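Last updated 2019-02-21

# Emwood flat-pack and spare parts: frequently asked questions

These answers cover orders placed with the Emwood shop or by phone. If you bought Emwood furniture from another seller, please read "I bought mine somewhere else" first.

## Ordering spare parts

**How do I find my product number?**

It is printed on a white label. On tables and desks the label is on the underside of the top. On beds it is inside the left-hand side rail, and on shelving it is on the back panel near the floor. The number has three or four digits, so 815 is the Ollow bench and 3199 is the Vatmont double bed.

**The label has come off. What now?**

Measure the height, width and depth and send them to us with a photo of the whole piece. Kristóf Virág looks after the old catalogues and can usually work out the model from that. Please allow a few extra days.

**Can I order a single bolt or nut?**

Yes. Fixings are sold singly or as a full set for your model. A full set costs less than buying every piece separately, and it comes with the hex key.

**Do you still stock parts for the Soomro range?**

We stopped making Soomro in January. Fixings, feet and shelf pins are still available. Doors and drawer fronts are sold until they run out and will not be made again.

## Fixings

**Why are some nuts black and others silver?**

The colour is only a finish. Black fixings are meant for places where they show against dark timber. Silver ones are used inside joints or under a top. You can swap one colour for the other if the thread size is the same.

**How do I know which thread size I have?**

Measure across the thread of the bolt, leaving out the head. If you have only the nut, try it on a bolt you know the size of. It should turn freely with your fingers for the first few turns. If it grips straight away, take it off and check the size again.

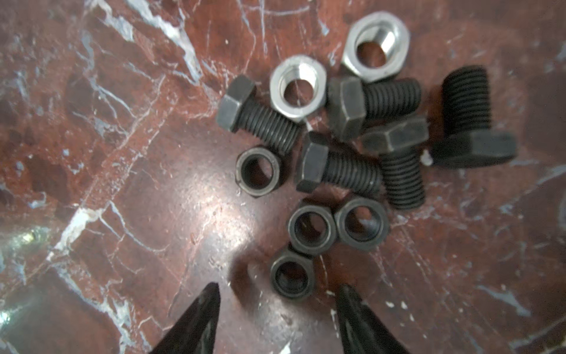
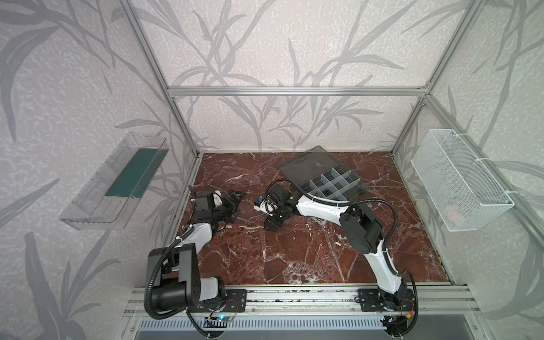 *Black bolts with black and silver nuts (first picture); the marble tabletop (second picture).*

**A bolt has gone in crooked. Can I force it?**

No. Back it out fully, loosen the bolts on either side by a turn or two and start again by hand. Only use the key once the bolt has gone in straight. Most stripped inserts we are asked about come from tightening one corner fully before the others have been started.

**The insert has pulled out of the wood. Is the panel ruined?**

Usually not. We sell a repair insert that is slightly wider than the original – ask for part 428. Clean out the hole, put a little wood glue on the outside of the insert and screw it in level with the surface. Leave it overnight before you fit the bolt.

**How often should I tighten everything?**

Go round all the bolts once, a few weeks after you have put the piece together. After that, do it when something feels loose. Beds and benches need it more often than shelves.

## Care

**Can I stand hot pans on a stone top?**

Please use a mat. Stone copes with warmth, but sudden heat can mark the seal and may open a fine crack along a vein.

**What should I clean it with?**

Warm water and a little washing-up liquid, then a dry cloth. Don't use vinegar, lemon or limescale remover on marble. They dull the polish, and that damage can't be wiped away.

**Can loose metal parts scratch a top?**

They can if they are dragged. Put a towel down before you start any repair, and keep fixings in a bowl or a lid.

## Delivery and returns

**How long do parts take to arrive?**

Small parts go by post and normally arrive within five working days. Panels and tops go by carrier, who will ring you to agree a time.

**Can I send parts back?**

Yes, within 45 days, if they haven't been fitted. Glue on a part counts as fitted. Keep the bag or label with the part so that we know what it is.

**I bought mine somewhere else. Can you help?**

We can sell you parts. Refunds and missing pieces from a new box have to go through the shop that sold it to you.

**Who do I contact about a damaged delivery?**

Noman Afridi deals with these. Send him your order number and photos of the packaging before you throw it out – the carrier asks to see it.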